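# Learning to sleep again on the late shift

I've been working nights at the Larach depot since February, and a few people have asked how I'm managing the sleep side of it. The short version is that I managed it badly for two months and then somewhat better. 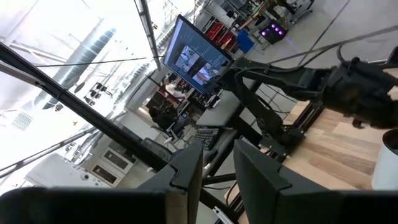 My shift starts at 10 in the evening and ends at six. The drive home takes 18 minutes if the lights on the ring road are kind to me. By half past six I'm in my kitchen with my shoes still on, and for the first several weeks that was where the trouble began. I'd make toast, open the laptop, answer a message or two, and then it would be nine and the neighbor's kids would be in the yard and I'd be wide awake and angry.

I had done late work before, in my twenties, in a bakery in Flakby. I thought that meant I knew how to do it. Back then I lived in a basement room with one window the size of a cereal box and I could sleep through anything. Now I live on the second floor, facing east, with a dog.

So the first thing I changed was the light. I bought a cheap blackout blind, which let in a bright stripe down both sides, and then I bought a better one with side channels that screw to the window frame. It took me most of an afternoon to fit because the wall behind the plaster is harder than my drill. The room is now dark enough that I've walked into the door twice. I also put a bit of tape over the light on the smoke alarm base, then took it off again because Embla, who I rent from, pointed out that I would want to see that light if it changed. She was right. I turned the bed around instead.

The second thing was noise. I tried foam earplugs, then wax ones, then a fan. The fan won. I had it on the floor for a week and got a stiff neck from the draft, so now it points at the closet and I only get the sound. Wax earplugs do work better than foam if you need total quiet, but I couldn't hear my alarm through them and I was late twice in one week. My supervisor, Gunnel Bråten, has worked nights longer than I've had a driver's license, and she didn't make a fuss about it. She told me to put the alarm clock in a metal mixing bowl. I did, and I haven't been late since. It's a horrible way to wake up.

The third thing was food, and I was slow to see it. I was eating my big meal at seven in the morning because it felt like the end of the day. Then I'd lie there with a full stomach and heartburn. Danylo Kravchuk, who has the locker next to mine, eats his main meal at two in the morning, during the long break, out of a big blue tub. He has a small bowl of something plain when he gets home and goes straight to bed. I copied him. I cook on my nights off, mostly stews and rice dishes, and freeze them in portions. At home in the morning I have oatmeal or a banana and that's it. The heartburn stopped within a week.

Coffee was harder. I like coffee a lot. I used to have one at the start of the shift, one at midnight, one at two and one at four, and the four o'clock one was the best of them. I dropped that one first and was miserable for a few days. Then I moved the last one up to one in the morning. Between three and five I'm slow and a bit stupid, and I've accepted that. I try to leave jobs that need careful counting for before the break and do the walking jobs after it. If I sit down at four I'm finished.

I went to see a doctor in April because I was getting headaches. She asked me to keep a sleep diary. I had expected this to be a waste of time, but I did it, in a school notebook, with the time I lay down, the time I thought I fell asleep, and the time I got up. What it showed was that I was sleeping in two pieces. I'd get four hours or so, wake at noon, lie there getting annoyed, and then doze from three to five. The total was better than I'd believed. The annoyed part in the middle was what made me feel so bad.

She suggested I stop fighting the gap. So now when I wake at noon I get up. I take the dog out, I hang the washing, I eat some soup, and I go back to bed at two with the alarm set for five thirty. Some days the second sleep doesn't come and I just rest. I don't know if this is the right way to do it for everyone. Gunnel sleeps straight through from seven to three and looks at me as if I'm describing a disease.

Days off are the part I still haven't solved. The advice you read is to keep the same hours all week, and I can see why, but I'd never see anybody. My sister Fanni has a two-year-old who goes to bed at seven in the evening, and if I want to see him awake I have to be a daytime person for at least part of the weekend. What I do at the moment is a kind of half switch. After my last shift I sleep only until eleven in the morning, drag myself through the afternoon, and go to bed at one or two that night. Then I'm up at nine or ten and it's a fairly normal day. On the night before I go back I stay up as late as I can – usually four – with a jigsaw puzzle or old movies.

The dog has adapted better than I have. He was supposed to be the big problem. For a while I paid Nives Sanna from downstairs to walk him in the mornings, and she still takes him when I've had a bad run, but he worked out the new hours by himself. He sleeps when I sleep. When the bowl starts ringing he gets up, stretches, and goes to stand by the food cupboard. I do think he misses company overnight. I leave the radio on for him, low, on a station that plays mostly accordion music after midnight.

A few smaller things that made a difference, for anyone starting out:

- Wear sunglasses on the drive home once the mornings get light, as long as you can still see the road properly. If you're too tired to drive, don't.
- Tell your family which hours you sleep, and put it in writing on the fridge. My mother kept calling at eleven because to her that's a polite time to call.
- Set the phone so only one or two numbers ring through. I have Fanni and Embla on mine.
- Have a shower before bed even if you're not dirty. It marks the end of work.
- Move deliveries to the evening. I had a parcel from Flonier (the fancy bedding place) that went back to their warehouse because I slept through the doorbell. It was the pillow I'd ordered to help me sleep.

I did get the pillow in the end. It cost 80 and I'm not convinced it's better than the old one. It's a bit too tall. I use it for reading.

People ask if I plan to stay on nights. The pay is better, the yard is quiet, and I like driving home when everyone else is scraping their windshields and heading the other way. There's a café called Abubakar on the corner by the bus station that opens at half past five, and on the last morning of my week I stop in for flatbread and eggs. The man there has stopped asking if I'm on my way in or on my way home. That breakfast breaks my own rule about food, and I keep it anyway.

On the other side, I've missed two birthdays and a concert I had a ticket for, and I get colds more than I used to. The winter part worries me. When I started, in February, I was going days with hardly any daylight, and I put my bad mood down to the new job. I think a lot of it was just the dark. Getting up at noon should help with that this time, and Danylo has one of those bright lamps that he says I can borrow for a couple of weeks to see if it does anything.

I've told Gunnel I'll do it through next spring and then see. There's a day slot coming up when one of the early crew retires, and I've asked her to put my name down for it without promising to take it. I'll write again once I've tried the lamp.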